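So, kleiner Thread zum Ausfall am Obsttisch in Warnholm, weil so viele gefragt haben 🧵

1/ Der rechte Greifer hat mitten im Durchlauf einfach nicht mehr aufgemacht. Fehler 1395, Arm steht, ich drück Not-Halt.

2/ Jyoti Semwal tippte sofort aufs Kabel. Ich hab natürlich erst mal 30 Minuten in der Software gesucht 🙈

3/ War das Kabel! Stecker am Handgelenk halb raus. Jetzt gibt's eine Zugentlastung, und wir fahren erst mal langsam.
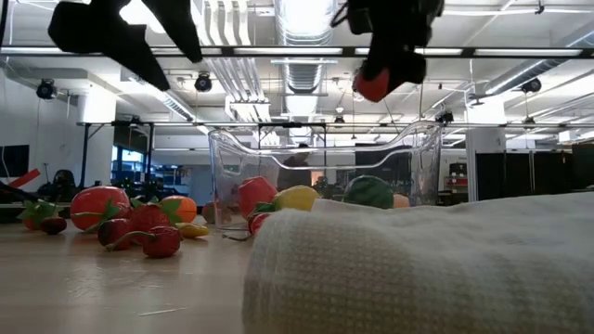
Foto: Yaryna Hladun

4/ Rechts hängt gerade was Rotes dran, Kiste steht drunter. Wer kennt bessere Stecker? Gern her damit!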